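# Two hands, one hanger

I have hung up thousands of shirts in my life and never once thought about my thumbs. Then I spent a long January at Bustovside, where the Prisdale people have fitted out a bedroom for testing robot hands, and now I can't get dressed without thinking about them at all.

The assignment sounded easy enough. Prisdale wanted to know which kind of hand a household robot ought to wear, and they'd agreed to let me sit in a corner with a notebook and ask daft questions while they found out. On one side of the argument was the Poulain, a simple gripper that closes on things and lets go of them again and hasn't got many opinions beyond that. On the other was the Bindard, a proper multi-fingered hand, black all over, with enough joints in it to make a physiotherapist weep. Everybody in the building had a favourite before I'd even hung my coat up.

The job was clothes. I'd assumed they would start with something solid, a mug or a tin of beans, but Évan Delorme, who runs the trials, told me they'd done mugs to death the year before and that every hand on the market can manage a mug. Cloth is where they come apart. It has no fixed shape, it slides, it folds over the very bit you wanted to get hold of, and a camera looking down at a heap of it has a rotten time telling a sleeve from a hem.

So, cloth it was. Yellow cloth, which I was very glad of after a few hours of squinting, against grey bedding.

The first thing I learnt is that a plain gripper is much better at picking up than I'd given it credit for. You bring it down, you close it, up comes the fabric! Délicieux, as my old French teacher would say about almost anything. The Poulain doesn't need to know what it has got hold of. It needs a fold to close on, and a crumpled garment is nothing but folds. The team ran 78 lifts with it from all sorts of starting heaps and I stopped bothering to look up at the successes by the end of the first morning.

What it can't do is change its mind. Once it has shut on a bit of cloth, that's the bit of cloth it has, and if it's the wrong bit you put the whole thing down and start again. With my own hands I'd shuffle along the edge, feeding the fabric through my fingers until I met the collar. I do that without looking, usually while talking to somebody in the next room.
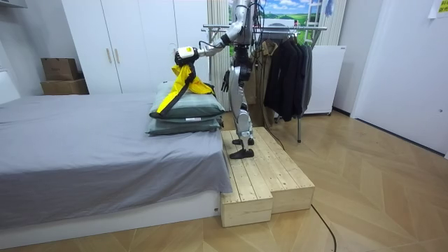
Why not just fit the fancy hand to both arms and be done with it? Cost comes into it, and so does upkeep, because every extra joint is one more thing to calibrate, and a hand with a stiff finger can be worse than a gripper that has no fingers to go stiff.

I heard a lot about stiff fingers. The Bindard hands get a warm-up routine before each session, curling and uncurling in order, and if one of them lags behind the others the whole morning slides. I became quite fond of the routine, to be fair. It looks like somebody getting ready to play the piano. The Poulain, meanwhile, gets a wipe with a cloth and goes straight to work, and its supporters never let the other camp forget it.

But then we got to hangers, and the conversation changed.

Think about what you do with a shirt and a hanger. One hand keeps the hanger still while the other opens the neck, or you poke one end into a shoulder and then swap over and do the second, and all the way through you're holding two things that want to go in different directions – the wood, which is rigid, and the fabric, which does as it pleases. A gripper closes on both together and that's your lot. A hand with fingers can, in theory, keep hold of the wood with some of them and tease the cloth along with the others.

In theory! I watched an awful lot of attempts where the theory had gone out for lunch. The hanger would skate off across the sheet. The neckline would close up. Once, both sides pulled at the same moment with great determination and the shirt went tight as a drum, and the operator had to stop everything with a word I won't be printing here.

The setting that seemed to matter most was grip force, which the controller software gives you as a plain number. At 300 the fingers held on beautifully and wouldn't let the cloth slip a millimetre, which meant you couldn't slide it anywhere either. Drop it too low and the shirt simply left. Much of my second week went by with people nudging that number up and down and arguing over a value that suited the shoulder but not the collar.

They also argued over where to put the cameras. The head view is lovely for seeing the whole job at once, but the hands have a habit of hiding the very thing they're working on, and you end up knowing exactly where your knuckles are and nothing about the seam beneath them. A sensor at the wrist gets you closer in. It also makes the wrist bulkier, so you've bought yourself a better look and then parked something in front of the first one. I asked whether you could put the camera in the fingertip and got a very long answer, most of which was about cables.
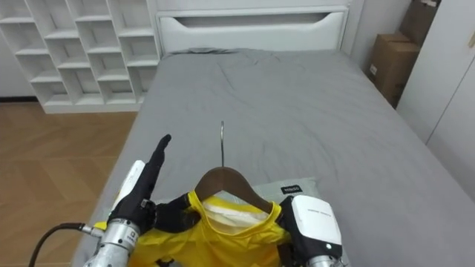 Évan Delorme reckons I make too much of the cameras, and that a person can dress a hanger in the dark by feel, so the money ought to go on touch before anyone spends another penny on lenses. He'd give up half the pictures for a fingertip that could tell one layer of cotton from two.

I put that to the rest of the room over tea and it started a row that lasted until the biscuits were gone. The camera side pointed out that feeling your way is fine once you've found the collar, but you still have to find it. The touch side said we find it by feel as well, if we're honest about it. I went home that evening and tried it with the bedroom light off. I got the shirt on the hanger, inside out, and in rather more time than I'd have liked.

My favourite discovery was the thumb. I'd been watching the long fingers, as everybody does, since they're the showy ones. Then one of the operators told me to ignore them and watch the underside, where the thumb tucks in and does the dull work of squeezing. Take the thumb out of the plan and the fingers are just a rake. The Bindard's thumb swings a fair way across the palm, and I was told that the swing had mattered more to the people choosing it than the number of fingers had.

The two-handed business is its own headache. Each arm can be perfectly well behaved by itself and the pair can still make a mess, with one side hurrying and the other still settling. The controller they were using when I arrived treated the arms as two separate workers who happened to share a shirt. The newer one treats the hanger as the thing being moved and lets both hands answer to it. I tried steering under both, very badly, and even I could feel the difference. With the old one I was forever chasing the left side with the right. With the new one I could think about the hanger and leave the elbows to sort themselves out, more or less.

My own score, since you'll want to know, was 2 shirts out of 18. The operators were extremely polite about this. The first of the two I'd put down to luck, but the second I'm claiming. I went slowly at the shoulder, I kept the force well down, and I left the other hand alone while the first was busy, which is harder than it sounds when you've got it there itching to help. 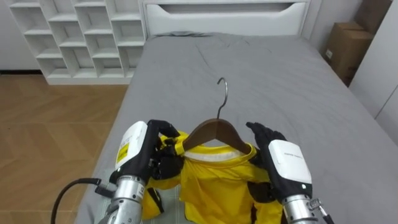

*Both hands on the job: the yellow shirt, the wooden hanger and the Bindard fingers at Bustovside.*

So which would I choose? If you want laundry lifted from one place and put in another, I'd have the Poulain and spend the change on something nice. It's quick, it's tough, and it starts the day without doing its scales. For anything involving a hanger, a button or a cuff I'd want fingers, and I'd want them on both sides, and I'd want the newer controller minding the pair of them.

The Prisdale team won't be drawn so easily. They're leaning towards a mixed fit, with a gripper on one arm for the fetching and a hand on the other for the fussing, and a quick-change wrist so that you can swap when the job needs two sets of fingers. The wrist is the weak point at the moment. The coupling takes an age to seat properly and the cable has to be re-routed each time, and there was a good deal of muttering about the length of that cable while I was there.

They've asked me back when the coupling is sorted. The next item on the list is a duvet cover, and I've already told them I'll be no help whatsoever.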